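Home | News | Events | Student Projects | Contact

Open day at the Rirkton simulation club
2021-08-08
By Sobia Naqvi
Filed under: Visits, Student Robotics

The student robotics club at Rirkton opened its doors this weekend, and I went along with Luminița Ursu from our own group. This year's project is done entirely in simulation – a two-armed robot working among household things, with the students writing the control code.
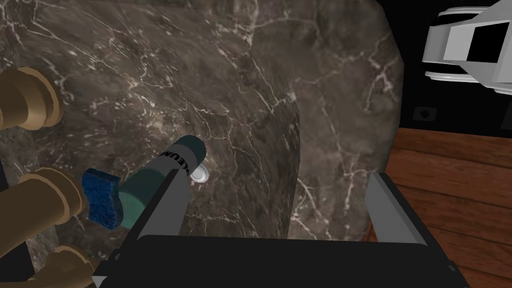
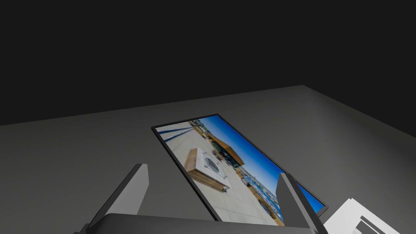 Open gripper, dark background.
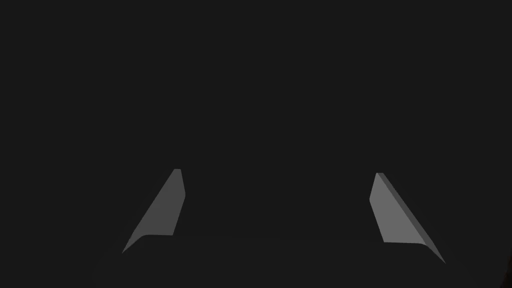
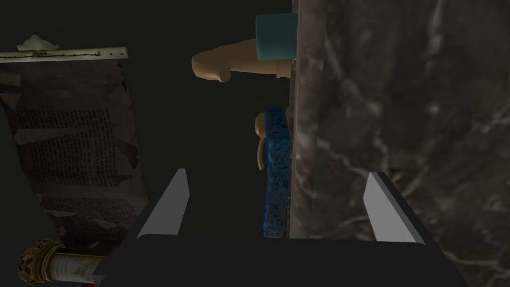
Zeyu Luo leads the software side and gave the first talk. The students began with the gripper alone and moved on to picking things up once the open and close commands were reliable. Each team gets 200 runs a week on the shared machine, and every run is logged. By the end of July the club had 2,506 of them on disk.

Viktória Simon showed us how the logs are reviewed. Two students watch each failed run and write one line on what went wrong. Most of the lines she read out were about approach angle. A few were typing errors in the code.

The demo session lasted 90 minutes and was crowded, mostly parents and younger students. Questions went to Ilham Ait Brahim, who coaches the Farenen team for the fall competition. Her team has not picked a final task yet.

The next open day is in November. Parking is behind the main building, and the room is on the second floor – the elevator was out when we visited.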